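Drilley Street flat, the August clear-out

Home > Galleries > Clothes, boxes, odds and ends

Gallery put together by Preben Norðdahl. Click any picture for the larger size. Comments at the bottom, be nice.

Quick page, sorry, meant to do this properly and ran out of evenings. Two of us moved out of the flat on Drilley Street at the end of August and before the van came we had to get through the clothes. All of them. Winter stuff, gym stuff, the things you keep for painting in and then never paint. I promised people on the Curna list I'd put up something from the sorting, so here goes. Captions typed fast. If a name is wrong tell me.

For anyone who wasn't there: it was hot, we started at eight, we had a van booked for Friday and no plan. The plan arrived at some point after lunch. Keep, give, wash, rag. Four piles, then five, becuase "ask my sister" turned out to be a pile too.

Rules we ended up with (people asked):

Anything not worn since last summer goes in give. No speeches.

Sports clothes get checked for holes at the knee and the seat. Hold them up to the window. A hole smaller than a pea, keep. Bigger, rag.

Shiny fabrics on their own. They slide off every pile you put them on, and folding them is a waste of a morning. Roll or just drop them in.

Socks last. Always last. Do them in front of the TV the night after.

Patterned bits (scarves, cloths, that kind of thing) go on top so they don't get lost under the jackets. We lost one for two days that way. It was under the jackets.

Don't fold on the floor. Chair height saves your back, learned that one around noon.

The pictures

1. Basket on the chair

Blue-rimmed basket up on the black chair, strapped box just behind. Navy shiny thing with the little white logo, all crumpled, nowhere near folded. Black and white leafy cloth hanging over the front. Green straps on the box, which I still think are the best thing we bought all month. Shorts weather, slippers on the tiles. 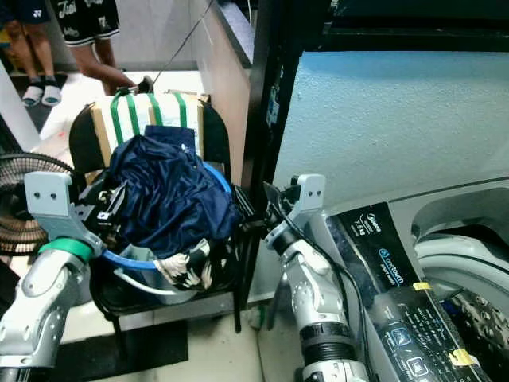

2. Notes on the boxes, no picture for this one

Someone wanted to know about boxes and straps so, short version. We got ours from a place called Pană, round the corner from the bakery, secondhand, flat packed. Check the bottoms before you pay. Tape the bottom twice, cross shape, then once round the edge. Straps over the top and down the sides, pulled snug but not so hard the lid caves. Clothes weigh more than you'd think. Half fill a big box with jeans and try lifting it, you'll see.

Write on the side, not the lid. Lids end up under other boxes. We wrote on lids. Spent the first night in the new place looking for towels.

Code we used was just a number and a room. Then the numbers ran out of meaning and we switched to words. "Winter." "Winter 2." "Gym + curtains." That last one is still not unpacked.

3. What went where

Give pile went to the Coltex drop-off, back entrance, ring the bell and wait. They take clean clothes, shoes in pairs, bed linen. No pillows. We tried with pillows. They were polite about it.

Rags to the bike shop, they always want cotton. No shiny stuff, it doesn't soak up anything.

Wash pile came along to the new flat still unwashed and I don't want to talk about it.

Sister pile: collected, mostly. One coat left. You know who you are, it's on the hook by the door, come and get it.

Costs, since somebody always asks: boxes and tape 95 in all, straps extra. Bus home twice because the van was late. Sandwiches.

Things I'd do differently

Start with the wardrobe that scares you. We did the easy drawers first and felt great until three.

Get a second basket. One basket means one person sorting and one person standing there holding a sleeve.

Put the fan on early. Don't wait till everybody's cross.

Drink water, eat something, don't sort hungry, everything looks like rag.

Take the hangers off BEFORE the box. Hangers in boxes poke holes in boxes. And in you.

Comments

marit_k: Straps!! Where from? The hardware place never has green.

Preben: Market, the stall by the station end. Only had green. Came in a pack of 2.

tobbe: you kept the leafy cloth I hope

Preben: kept. On the kitchen table as of this morning, looks fine

old neighbor, 2nd floor: The stairs are very quiet now. Good luck in the new place, and there is a parcel here for you.

Preben: Thank you! Will come by after work this week, thursday or so. Can you hold on to it?

old neighbor, 2nd floor: Yes. It is behind the door.

Back to galleries | Next: Balcony pots, before and after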